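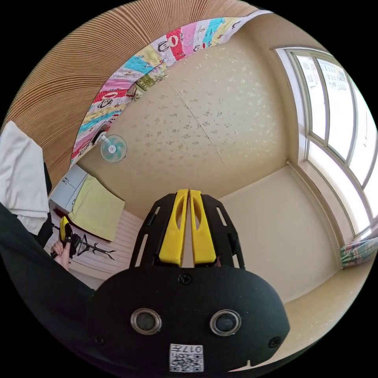
Fig. 2 - Towel over the dark sleeve, coat rack by the wall

Home | Guides | Bedroom | Contact
Search this guide
17/02/2024 - by Jytte Lykkegaard

Section 3. Towels and the bed

Most guides promise a made bed in 20 seconds. I doubt it.

1. Bring the white towel in from the rack or rail. Shake it once.

2. Fold it in layers on the bare mat. The Goduleck method wants 88 percent of the creases gone, and I have never seen how they measured that.

Note: A bamboo mat slides. Press lightly.

Caution: Switch off a small fan before you move any bedding near it. Don't trust a "safe" grille.

3. Leave the folded towel on the mat and run the quilt along the side in a long strip. Keep the black cushion off the towel.

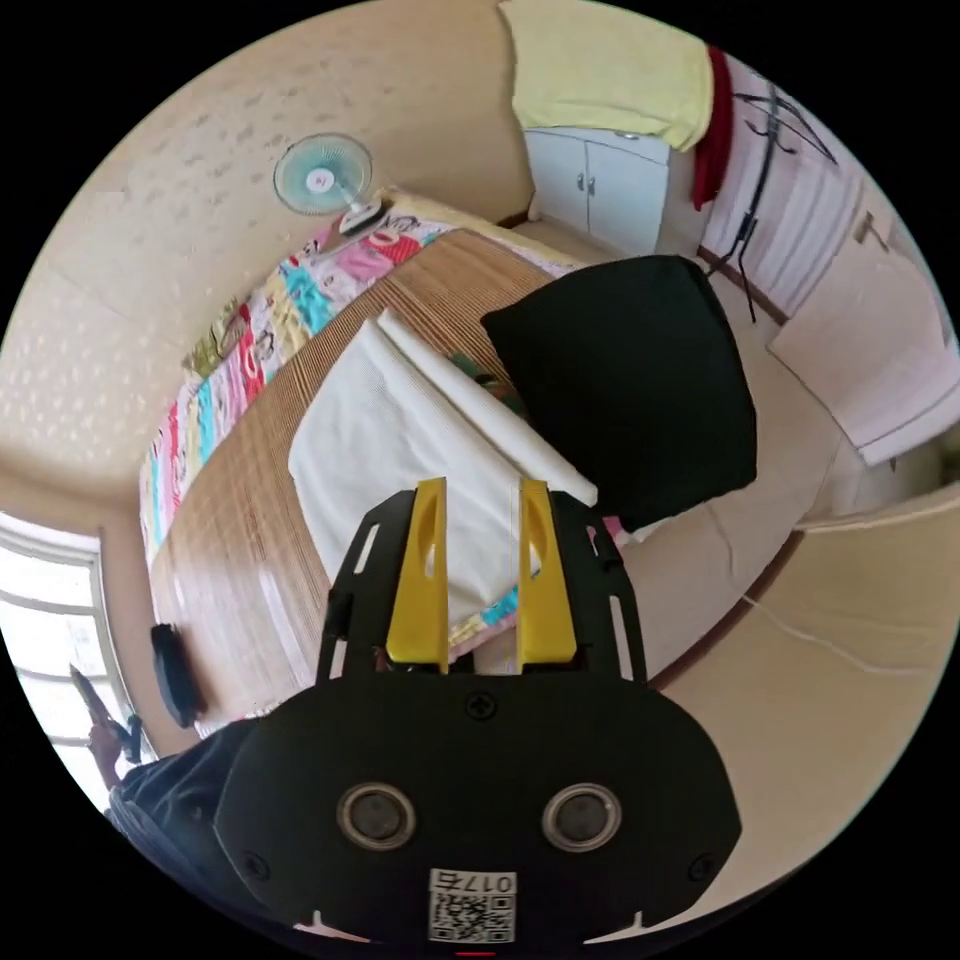 4. Straighten the cushion if it leans over the side. Wemow says it stays put by itself. Check anyway.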